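Hukdale Expands Car Suspension Parts Line With Fuliretti Coilover Kit

SKUMPORT – Hukdale, a maker of suspension parts for street and track cars, will begin shipping its Fuliretti coilover kit in March. The kit fits compact front-wheel-drive cars and lets owners set ride height and damping separately at each corner. 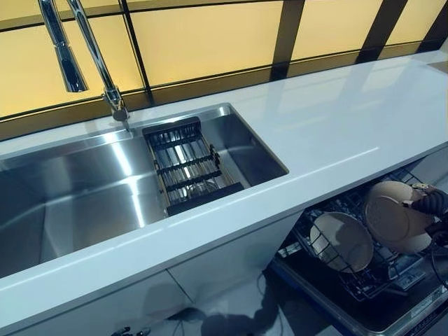

Each damper has a threaded steel body and a separate lower mount, so the car can be lowered without using up shock travel. Road salt and grit are the usual cause of seized collars, and owners should clean the threads before every adjustment. A large basin like the stainless steel sink set into this white countertop has enough room for washing the collars and spanners once they are off the car.

The first production run is 4,000 kits. Springs are wound by Šindelář and come in 3 rates. 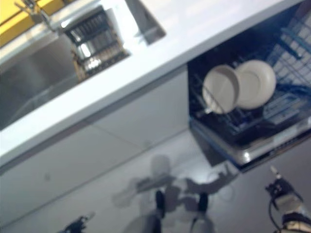 White countertop with stainless steel sink and dish rack.

Every kit includes top mounts, bump stops, two collar spanners and a printed setup sheet with starting heights for daily driving and track use. An alignment is required after installation.

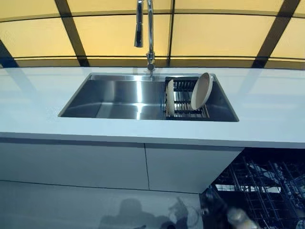
Price and Availability

The Fuliretti kit is priced at $449 per axle set and can be ordered through Hukdale dealers or from the company's Skumport warehouse. Replacement springs and collars will be sold separately.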